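Home cooks wanted to test whether "quick" recipes are quick

I have stopped believing the number at the top of the recipe. "Ready in 27 minutes" - in whose kitchen, and who chopped the onions? The Stetbridge Supper Project is looking for 11 people who cook at home most nights and are willing to time themselves doing it.

Each cook gets the same set of weeknight recipes, taken from cookbooks, the backs of boxes and the usual websites. You cook them as written. You start the clock when you take out the first ingredient and stop it when the food is on plates. Peeling counts. Hunting for the cumin counts. If the recipe says onions caramelize in five minutes, give them five minutes and write down what color they are.

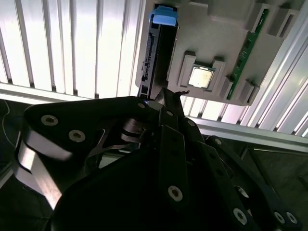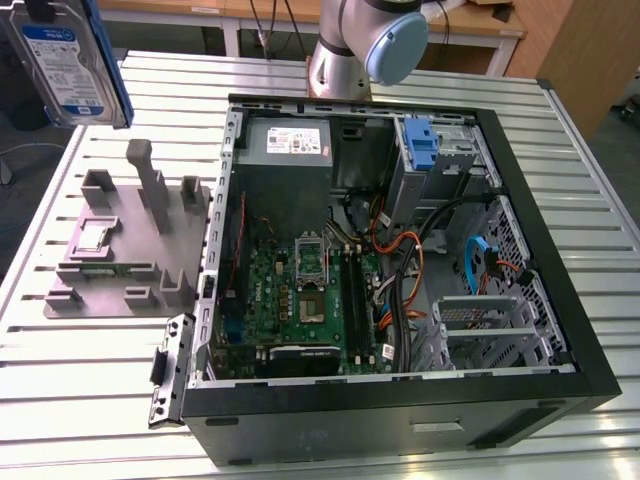

You do not need to be a good cook. I would prefer a few people who think they aren't. Professional chefs, please sit this one out, and so should anyone who sells meal kits or sauces for a living. We take no money from food companies. One of them offered, and the offer came with a list of recipes they wanted included, so that was a short phone call.

What you get: $100 toward groceries, paid before you start, and a copy of the final report. What you don't get: a title, a badge, or a promise that this will change the way recipes are written. I doubt it will. I would still like to have the times on paper.

You will need a working stove, an oven, and a kitchen you can use without somebody else helping. Kids underfoot are fine - note it on the sheet. Tell us about any allergies when you apply and we will swap those dishes out.

To apply, send a few lines about what you cooked last week, including the night you gave up and had cereal. Write to Marisol Rivadeneyra, Stetbridge Supper Project, Box 679, Prillstead. Anselmo Muñoz will call the people we pick. Please don't send recipes.

Posted 3 January 2019

This site uses cookies to remember your settings. By continuing to browse you agree to our use of cookies. Accept | Manage preferences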